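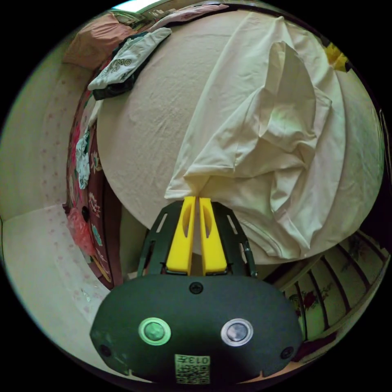

Bradley Hebden
Blogger, light sleeper, owner of too many pillowcases

Mon 21 August

What I've learned about sheets since moving to Clirnitholm

So I have become a person with opinions about bedding. I didn't plan on it. Two years ago I slept under whatever was on the bed, and if you'd asked me what my sheets were made of I would have said "sheet." Then we had that first summer in the new place, with the bedroom under the roof and one window that opens maybe four inches, and I spent most of it lying awake at 2 a.m. reading about weaves on my phone. (Yes, I know about the phone. Don't write in.)

A few of you asked after the last post what I ended up buying, and whether the expensive ones were worth it, and how I get anything dry in an apartment with no yard. This is a long one. Get a coffee.

The thread count business

My first mistake was a big number. I walked into a department store in Akley on a Saturday, hot and cranky, and came out with a set that had an enormous thread count printed on the front in gold. They felt amazing in the store. Heavy, smooth, kind of like the inside of a fancy coat. I got them home, washed them, made the bed, and slept about as well as a baked potato.

What I've pieced together since then is that a really high count often comes from how the threads get counted - thin strands twisted together and each one added to the total - and the cloth ends up dense. Dense is lovely in January. In August, in my attic, it was like being shrink-wrapped. The set I sleep on most now is a plain 200 percale, the kind hotels used to have, a little crisp and papery when it's new. It cost less than half as much. I felt pretty silly for a while.

Percale and sateen are just two ways of weaving, by the way. Percale is one over, one under, and it feels cool and matte. Sateen floats more thread on the surface, so it's silkier and a bit warmer, and it snags if you have a dog, which we do. Gosling is a very elderly beagle mix who isn't allowed on the bed and is on the bed every single morning. One pair of sateen pillowcases survived him. One!

Linen, or my expensive phase

After the potato summer I decided I was a linen guy. You know the pictures, all those gorgeous rumpled beds in houses with stone walls. I saved up, ordered a set from a little company called Stalleler, and waited three weeks for the box.

The first night I thought I'd been had. It was scratchy. It was like sleeping in a nice tote bag. I kept rubbing my feet on it and thinking about the money. But I'm stubborn, so I kept washing it and putting it back on, and somewhere around the sixth or seventh wash it got soft in this slightly lumpy, broken-in way I've grown really fond of. It's still my favorite for the worst weeks of summer. It creases if you look at it, and I've made my peace with that.

Would I tell you to buy it? If you run hot and you're patient, sure. If you want it to feel good out of the package, no, get the percale and spend the difference on a decent pillow. My brother Roland borrowed the linen set for one night when he visited and asked me in the morning, very politely, if it was a tablecloth.

Washing, and what I quit doing

I used to wash everything on hot with a big glug of detergent and a cap of softener. I've stopped all of that. Warm water for cotton, cooler for linen, and less soap than the cap suggests. Our water in Clirnitholm is hard, and for months I thought the sheets were just getting old when really they were full of leftover soap. A couple of extra rinses fixed most of the stiffness.

I gave up softener completely. It makes towels stop working, for one thing, and it left the percale with a slippery feel I didn't like. I tried vinegar in the rinse for a while. It was fine. My bathroom smelled like a sandwich shop. I don't do it anymore.

Sheets go in on their own, too, no towels and no jeans. You know how a duvet cover will eat everything else in the machine and hand it back as one damp knot? I button or zip mine shut before it goes in and that has saved me a lot of swearing. I once found a sock in the corner of a duvet cover that had been missing since before the move. It had been through the wash so many times it had become a different, smaller sock.

As for how often, I do ours once a week in summer and stretch it a bit in winter. My grandmother would be appalled by the winter part. She stripped every bed in the house on the same morning each week, guests included, whether or not the guests were finished sleeping.

Drying with no yard

The apartment has no balcony and the shared dryer in the basement is either broken or full of somebody's comforter. So for two years I have been hanging king-size sheets off doors. My current setup is a long rail over the tub and a folding rack in the hall, and for a day a week you have to duck to get to the kitchen. In dry weather a percale sheet is done by dinnertime. The linen is even faster. Flannel takes so long I've started thinking of it as a houseguest.

The trick that helped most was shaking everything out hard before hanging it. Take it by two corners, step back, give it a real snap, then run your hands along the hems. It gets rid of most of the creases and it's weirdly satisfying after a bad day at work. Mind the light fixture.

I don't iron. I've ironed pillowcases exactly once, for my mother-in-law, and she didn't notice, and I've been free ever since.

The road trip to the outlet

I have to tell you about the outlet. Last spring I got it into my head that we needed a spare set for the guest bed and I'd heard of a mill outlet where you could buy seconds by weight. It was 293 miles away. One way! Roland came along, mostly for the diner on the route, and we left at an hour I'd normally only see from the other side.

I had pictured bins of beautiful slightly flawed sheets. There were bins, all right. Most of them were full of single pillow shams in a shade I can only call dental. We dug around in there for a whole afternoon. I came away with two flat sheets, 100 percent cotton, no label to speak of, with a wobbly hem on one side, and Roland came away with a bath mat shaped like a fish. The sheets are some of the nicest I own. Was it worth the gas? No. Would I go back? I've already looked up the diner's hours.

What I took from it is that flat sheets are the bargain nearly everywhere. Everybody wants fitted ones, so the flats pile up, and a good flat sheet can do a lot of jobs. I've used one as a summer cover, a sofa throw, a picnic blanket, and a curtain during the two weeks when we didn't have curtains. A pale one thrown over the bed on a hot night, with nothing else on top, is my whole August strategy.

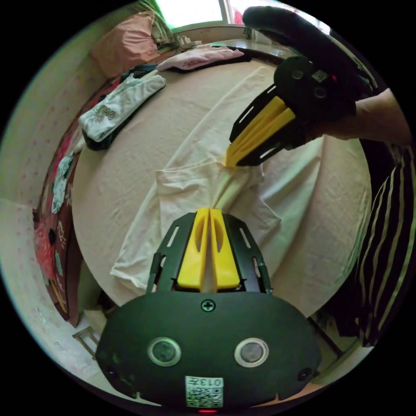
Getting a flat sheet on straight when there are two of you

My wife and I have been married nine years and we still make the bed like strangers moving a couch. We each think the other one is pulling. What finally worked was finding the middle first. Fold the sheet in half the long way before you start, lay the fold down the center of the mattress, and then each of you opens your own half. Then do the foot before the head, so the tuck is tight where your feet are going to kick it out anyway.

Hospital corners I learned from Roland, who picked them up at a summer job and has never let anyone forget it. Tuck the foot, lift the side up to make a triangle on top of the mattress, tuck what's hanging, drop the triangle, tuck that. It takes a few tries to get it. His are sharp enough to cut cheese. Mine look like I wrapped a present in the car, but they hold until morning.

And if you're on your own, do one whole side before you walk around. I used to go corner to corner, lapping the bed over and over, pulling out on one side what I'd just fixed on the other.

A few odds and ends

Put the sets away inside one of their own pillowcases. I read that years ago and rolled my eyes, and now I'm evangelical about it. You grab one bundle and it's all there.

I still can't fold a fitted sheet. I've watched the videos. I roll it into a ball, press it flat with my forearm and close the closet door fast.

Next time I want to get into pillows, which I've been putting off, as I currently have five and dislike four of them. If you've got one you love, tell me in the comments, and please say whether you sleep on your side or your back. Gosling sleeps on all of them, so he's no help.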